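Home | Kitchen | Tables & Desks | Play & Craft | Reviews A to Z | About

Skevham black serving bowl: seven months of use

I bought this bowl in June to replace a glass one that had finally chipped. I wanted something round, dark and deep enough that things would stay in it when it was carried from one room to another. The Skevham cost less than the glass one had and it is still in one piece, so the short version is that I would buy it again. The longer version has a few complaints in it.

The shape

It is a plain black bowl with tall sides that lean outwards slightly. There is no foot, no handle and no pouring lip. The tall sides are the main thing to know before ordering. A shallow pasta bowl it is not, and if you try to eat soup out of it you will find the spoon at an awkward angle. As a bowl for holding things it is much better. Crisps don't slide over the rim, and you can toss a salad for two in it without putting leaves on the floor.

Mine measures 20 cm across the top. The listing gives the weight as 600 g and my kitchen scales say 637 g. I mention that only because I use it for weighing flour and had put the listed figure on a sticky note inside the cupboard door. Weigh your own and write that down.

In the kitchen

I have used it for dough, fruit, peelings, salad and more popcorn than I would like to admit. Bread dough came away from the sides cleanly with a little oil. Beetroot and turmeric left no mark, or none that shows against black. Fruit keeps as well in it as in anything else, but a dark bowl on a dark shelf makes it easy to forget the last plum at the bottom. I found one in September.

It goes in the dishwasher on the lower rack. On the upper rack of ours, which is an Iglesias and fairly shallow, the sides are too high and the spray arm knocks against it. After the dishwasher there is often a ring of limescale inside. It wipes off with vinegar, but in a hard water area you will be doing that every couple of weeks if you care about it.

Scratches are the main disappointment. A metal whisk left fine grey lines in the base during the first month. They can't be felt with a fingernail and they haven't got any worse, but they are there. I now use a wooden spoon.

On the table

Where it has earned its place is for small loose things. We sort a lot of small loose things in this house: buttons, counters, beads, little cubes. Before this I used paper plates for everything. A paper plate is good for spreading pieces out so that you can see what you have, and the raised rim stops most of them rolling off, but it is hopeless as soon as you pick it up. It bends and everything goes to the low side.

So the plate is for laying out and the bowl is for keeping. The bowl sits on the right, the plate on the left, and pieces go across as they are dealt with. Green shows up well against the black inside. Navy and brown do not, and for dark beads I would choose a pale bowl instead.
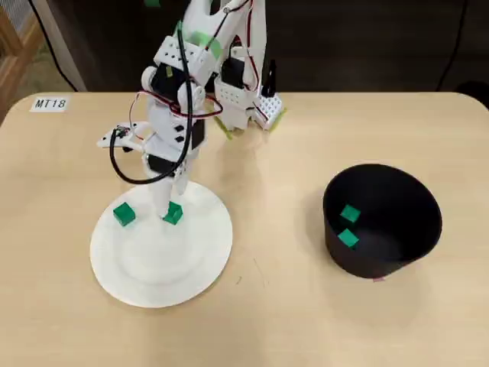 Istbridge, Jan 26, 2022

Small cubes rest against the inside wall of the bowl or settle near it, and the height of the sides matters here. Dropped in from above, ours stay in. In a low dish they bounce straight back out, and then somebody is under the table. The drawback is reaching the last few pieces. An adult hand goes in easily enough, but a small child has to tip the bowl to see what is left.

On our light wooden tabletop it leaves no marks. It does slide if knocked, as there is nothing rubbery underneath. A square of shelf liner cures that.

Compared with the Rokura

I borrowed the Rokura mixing bowl for a fortnight. It is wider and lower, with a grippy base, and it costs almost twice as much. For whisking it is clearly better. For serving and sorting I prefer the Skevham, which takes up less table.

Good: deep, steady when full, cheap, easy to clean.
Less good: scratches, shows limescale, slides when empty, weight not as listed.

4 out of 5

Comments (3)

Leilani Kapoor
Does it stack? I'd want three and my cupboard is tiny.

Konrad Berchtold
I have 2 and they stack, but they grip each other if you put them away damp. A sheet of kitchen paper in between sorts it. Agree about the whisk marks.

Leilani Kapoor
Thanks Konrad. Ordered two to start with, plus shelf liner.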